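Fruit on the table: your questions

Last updated: December 2, 2018

Search the help pages Type a word Go

I get more letters about fruit than about anything else on this site, and I love every one of them. These are the questions that keep coming back.

Do I really have to keep tomatoes out of the fridge?
If they still need ripening, yes please! Leave them on the table, stem end down, until they give a little when you press them. Once they are properly ripe you can chill them for a day or two, but take them out an hour before you eat them or you'll miss half the flavour.

How do I tell when a plum is ready?
Press gently near the stem. A ripe plum yields a bit and smells sweet. Colour won't help you much with the dark kinds, which can look nearly black and still be hard as a conker. The pale bloom on the skin is natural and rinses off.

My kiwis are like stones. What now?
Put them in a paper bag with a ripe apple or banana and fold the top over. Check them every day. I once forgot a bag behind the bread bin for 2 weeks and I don't recommend it.

Won't fruit mark my good tablecloth?
Whole, dry fruit won't. A split plum certainly will, so look each one over first. I'm all for a loud cloth under fruit – plaid is my favourite, the redder the better, and a bit of loose fringe at the edge never hurt anyone. Tomatoes and mandarins look glorious on it. 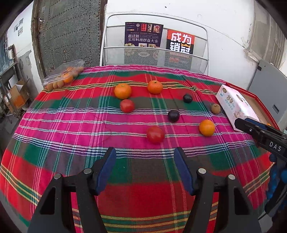
Should small fruit stay in its plastic box?
For a day, fine. After that I open the lid and turn the fruit out, as the ones at the bottom get squashed and one bad one soon spoils its neighbours. A 500 g box fits nicely on a dinner plate in one layer.

Can everything share one bowl?
It can, if you eat quickly. Ripe plums and tomatoes give off a gas that hurries other fruit along, so a hard kiwi is glad of the company and a ripe one isn't. Mandarins don't mind much either way, but give them some air – they go mouldy where they touch.

When should I wash it?
Just before eating. Damp skins spoil sooner, especially on plums.

Comments

Fidel Figueroa
The paper bag trick worked on my kiwis, thank you! Took four days with a banana.

Hipólito Ibarra
I bought a tray of 75 mandarins in October and lost a good few to mould. Would newspaper between the layers have helped?

Reply from the author
Yes, and a cool room too! Go through them every couple of days and take out any soft ones.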